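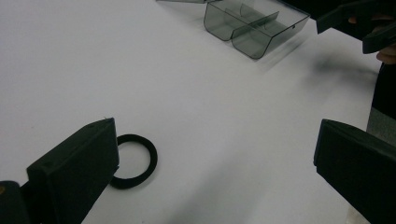 # Call for Participants: Hand-Held Gripper Build, Second Round

The Rirkbridge Shared Workshop invites applications from members and nonmembers who wish to take part in the second round of its hand-held gripper build. Participants will assemble a pair of two-finger grippers, use them at the table on small everyday parts, and help prepare the written instructions that will be released to other home builders. Places are unpaid. Materials are provided.

Applications close on 06/06/2021.

## Background

The Lenard gripper is a hand-held tool with printed fingers and a camera. It was designed in the workshop during the winter for members who wanted to record ordinary handling tasks at home without buying or building a full robot arm. The first round began in January and produced a working pair, a parts list, and a set of assembly notes that the workshop considers too short for a beginner to follow.

The second round has a narrower purpose. The design is to be built again by people who did not take part in the first round, working from the existing notes, and the notes are to be corrected wherever they fall short. A later stage, in which recordings from the grippers will be used to program the workshop's small bench arm (known as Fjeld), is outside the scope of this call.

## What participants will do

Each participant will be assigned to a pair. Over the course of the round, each pair will:

- print, clean, and fit the gripper fingers, and mount them on the gripper bodies;
- check that the inner faces of the two fingers meet evenly, and adjust the mounting screws where they do not;
- fit the camera and confirm that both fingertips stay in view through the full range of opening;
- carry out table sessions with rubber rings, small trays, and similar light objects;
- keep a written log of every fault, repair, and change to the notes.

Table sessions are carried out by two people at one table, each with a gripper. A session lasts 60 minutes, including setup and the entry in the log. The workshop aims to collect 1000 recordings by the end of the round, shared among all pairs. Recordings in which an object is dropped or missed are kept and labeled as such, and participants are asked not to delete them.

Rings have been chosen as the first object for all pairs. A flat ring is difficult to lift from a smooth table, and small errors in finger alignment show up quickly. Pairs will move on to divided trays and lids once their logs for the ring sessions have been reviewed.

## Who may apply

Applicants must be 18 or older and able to attend in person at the Rirkbridge workshop. No background in robotics is required. Applicants should be comfortable with hand tools and able to write clear notes in English.

Experience with 3D printing is welcome but will not be given extra weight. The workshop is particularly interested in hearing from people who have never assembled a device of this kind, and from left-handed applicants – the present grip was shaped for the right hand, and the notes say nothing about using it in the left.

Persons who took part in the first round may not apply as builders. They may apply to review the revised notes.

## Time commitment

Participants are expected to attend 2 evenings each week while the build is under way. Evenings missed may be made up by arrangement with the other member of the pair. Participants who have a suitable printer at home may print fingers there, provided that the material and settings match those in the notes and that the parts are brought to the workshop for inspection before they are mounted.

## What the workshop provides

The workshop will supply printing material, screws, camera units, table objects, and the use of a bench. Each pair will also receive a storage box, which must remain on site. Nonmembers will be given temporary access for the length of the round and will not be charged the usual bench fee. Travel costs are not covered.

Finished grippers remain the property of the workshop. Participants may keep spare printed fingers, and may build further copies for their own use from the same files.

## Recording and privacy

The camera is directed at the table, but hands, sleeves, and clothing will often be recorded as well. All participants will be asked to sign a consent form before the first session. Sound is not recorded. A participant may ask for any recording in which he or she appears to be removed, and need not give a reason.

## How to apply

Applications should be made in writing and should include:

1. the applicant's name and contact details;
2. a short statement of interest, no longer than one page;
3. the evenings on which the applicant is available;
4. one sample of written instructions, on any subject, prepared by the applicant.

The sample need not be technical. Instructions for a recipe, a household repair, or a piece of sewing are all acceptable.

Applications may be left at the front desk of the workshop or sent by mail to Rirkbridge Shared Workshop, P.O. Box 3381, Gerkinbridge. Please mark the envelope "Gripper Build." Two applicants who wish to work together as a pair should say so in both statements and send their applications together.

All applicants will receive a written reply.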